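科尔维尔开放日逛了一圈，腿都快断了 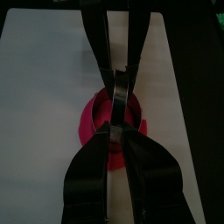
桌上那个亮洋红色的圈圈，颜色真的很抢眼

先说结论：值得去，但是一定要穿平底鞋！我穿了双新靴子，走到第二栋楼就开始后悔了。

这次去的是 Kolville（我一直叫它科尔维尔）的玩具开放日，主办的是做幼儿玩具的 Titix，每年只办一回。从 Drollovham 坐巴士过去，下车还要沿着河走一段上坡路，风大得围巾都抓不住。门票100块，带一杯热饮，小朋友免票。我到的时候门口已经排了两百多人，推婴儿车的占了一大半，前面一位爸爸背上挂一个、手里牵一个，还能腾出手来吃香肠卷，佩服。

进门先是一条长走廊，墙上贴的全是历年的目录封面。我在那儿磨蹭了好久，居然找到了小时候家里那套积木（妈妈后来送给表弟了，我到现在还有点耿耿于怀）。走廊尽头是101室，就是大家说的"圈圈房"，我最喜欢的就是这一间。白里带灰的浅色桌面，玩具往上一放，颜色一下子就跳出来了。我对洋红色完全没有抵抗力，站在那儿看了半天那个圈圈，脑子里想的全是它套在我家浴室挂钩上的样子。

带我们这组的是 Leif Kárason，冰岛人，说话慢悠悠的，可是一讲到颜色就停不下来。他说洋红这个色号前后改了好几轮，最早那版太偏紫，试玩的孩子都把它当成茄子，抓起来就往嘴里送。我问他圈圈这么简单的东西有什么好设计的，他瞪了我一眼，然后讲了整整一刻钟的粗细：太细了小手握不牢，太粗了又套不上去，差一点点手感都不一样。听完我有点惭愧，哈哈。

后面还有布偶间和拼图间。拼图间人太多，空气也闷，我转了一圈就出来了。布偶间倒是可以多待一会儿，有张大沙发，坐下去差点起不来。木头小火车那边要另外排队，我没排，据说能自己给车厢选颜色，想玩的话一进门就直奔那里吧。

午饭在楼下的 Fjeld 食堂解决，鱼汤很好喝，面包有点硬，肉桂卷等我排到的时候已经卖光了（怨念）。下午去了小卖部，本来下定决心不买东西，结果拎了一套叠叠圈和一包贴纸出来，叠叠圈花了200块，比我预想的贵。回家外甥女只对盒子感兴趣，圈圈最后是我自己在玩。

一点小建议：洗手间在二楼楼梯后面，指示牌很小；存包处下午四点就关，我差点没拿到外套。回程的巴士班次很少，最好提前看好时间，我在站台上吹了大半个小时的冷风，回来就感冒了，所以这篇才拖到现在。

分类：出门走走 ／ 展会与开放日 ／ 亲子　　阅读 2,903

评论

小满妈：请问两岁的孩子去会不会太小？我家这个见到圈圈就往胳膊上套，怕到时候摘不下来带不走。

河边的豆子：我一月份就在等今年的消息，结果还是错过了，气死。肉桂卷真的要早点去，去年我也没吃到！

阿棠：同款新靴子受害者路过……另外叠叠圈可以水洗吗？

博主回复 阿棠：我用温水擦过一次，没掉色，泡水还没敢试～

联系我 ｜ 发表于2024年2月8日 ｜ 版权所有，转载请先留言 ｜ 回到顶部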